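Visit to the Plustbridge lab, 17th December

Stavine opened its Plustbridge lab for one Saturday, and most of my time went to the software bench. The team there writes the planner for two-arm sorting, called Umness. It takes a list of detected blocks, decides which arm goes for which one, and checks both paths for collisions before either arm moves.

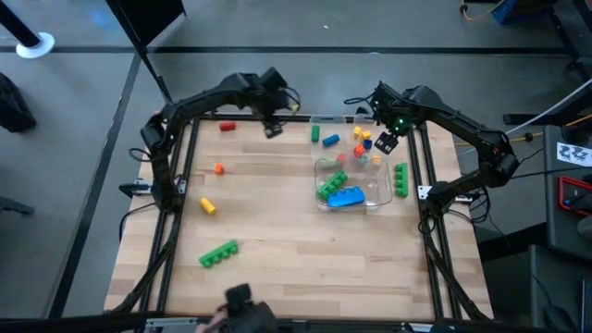
The planner gets 200 milliseconds per decision. If it runs over, the arms hold position and it tries again with a simpler path. Cylinders are harder than cubes – the pose estimate for a round part lying on its side drifts, so the grasp is scored lower.

Training so far uses 497 demonstrations, recorded since July. They want 800. Replay runs in a viewer from Kandasamy, which shows joint commands and camera frames on one timeline. I found it slow to load – 7 seconds per episode – but easy to read.

The next open day has no date yet. Parking is behind the building.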